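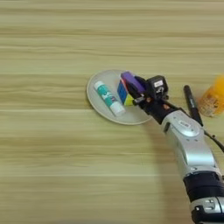

Rorkus

Tisora: tabletop picking recordings from the Clolari kit room

README, please read before you download the lot

Hello! Tisora is a set of 200 recordings of a robot arm handling small, awkward things on a wooden table, and I put it together while working in the kit room at Clolari. We pack activity boxes there, the sort that get handed out at holiday clubs, so a box might have a glue stick, a marker, a puzzle and a drink in it, and next month it'll be four other things. Over 3,000 boxes go out in a busy month (June is the worst) and until this year every item in every one of them was picked up by hand.

I'm a packer who got nosy about the arm and ended up looking after its files. If you're after proper robotics language you may find this page a bit homely, sorry.

What's in the folder

Each recording has its own folder with the video, the arm's joint positions, the gripper opening and a text file with the instruction in plain English. "Put the puzzle on the plate" is a typical one. The plate stands in for the tray we use on the packing line. We tried real trays early on but they're deep and dark, and whoever was checking the video afterwards had to squint to see what had landed where.

The camera looks down on the table, with the arm coming in from below. There's a notes file as well, which I'd read before the videos, as it has the odd bits in it — somebody leaning on the bench, a label that had started to peel, that kind of thing. 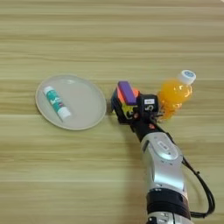 I kept those odd bits in on purpose, and I had a small argument about it. The first plan was to cut anything messy. But our bench is messy! Things lie at funny angles and bump up against each other, and a person packing just works round it without thinking. If the arm is going to share a line with us it has to cope with a bottle in the way, so the table in these recordings usually has more on it than the instruction mentions.

Labels are by people who pack. We marked each try as fine, dropped, or "would have annoyed me", and that last one is a real column in the spreadsheet (it's called annoy). It covers things like setting an item down half over the rim, or nudging its neighbour. I'm very fond of that column.

What it has changed for us

I get asked about this more than about the data, so I might as well put it down.

The arm does the first pass on small items now. That used to be the job you were given when you were new, and it was dull and hard on the wrists by the afternoon. I don't miss it much. What I do miss a little is the talking, as you could chat across the bench while your hands got on with it, and minding the arm takes your eyes even when it doesn't take your hands. We've moved the stools so 2 of us can face each other again with the arm to one side, and that's helped more than any of the software updates.

Pay didn't change when it came in, and I think it should have. Checking the arm's work is a different job from packing. You have to know what a bad pick looks like before it goes wrong, stop it, sort the tray and start it again, and there's a form. The new grade is being talked about. Hours have stayed the same so far, and I'd be fibbing if I said everyone was relaxed about next year. 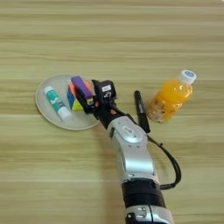

One of the packers on the late shift read a draft of this and said I'd made it sound too cosy. Her view is that learning to mind the machine is fine as long as you get the time to learn it, and that on lates you don't, you get shown once and then it's your tray and your name on the form. She also said the annoy column ought to be read by the people who set the targets as well as by the people who train the arm. I've left my own bit as I wrote it, but I think she's right on both counts, and I've sent the column upstairs.

We did get one change out of it already. The stop button is now on the packing side of the bench, where before you had to reach across the tray to get at it. It took us ages to get that agreed.

Known problems

- The same few items turn up again and again. A model trained only on this will know a glue stick very well and not a lot else.
- Clear bottles with drink in them were the hardest to label. If two of us disagreed, both answers are in the file.
- One wooden table, one room. We had the same arm all the way through too.
- The instructions were written by different people, so you'll find "puzzle", "cube" and "block" for the same thing. I haven't tidied this and don't plan to.
- Timestamps in the Jiang folders (that's our other site, they did a few of the checks) are an hour out.

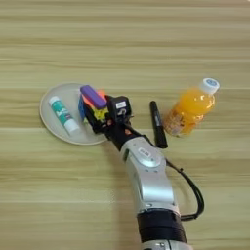
Using it

Have it for research, teaching or plain curiosity. Please don't use it to work out how fast a person ought to pack, as there's nothing in here that would tell you, and we agreed to be part of this on that understanding. Packers' voices have been taken off the videos and no faces are included.

If you add labels of your own, send them back and I'll fold them in with a note saying where they came from. Start with the small sample folder if your connection is slow. The full set is big and I've had to restart the download myself twice.

Still to do: spell-check the notes file, and get the late shift's labels in properly.

Last edited Tue 5 November, by Rorkus
Contact: leave a message on the Tisora project page | © Clolari kit room | Back to top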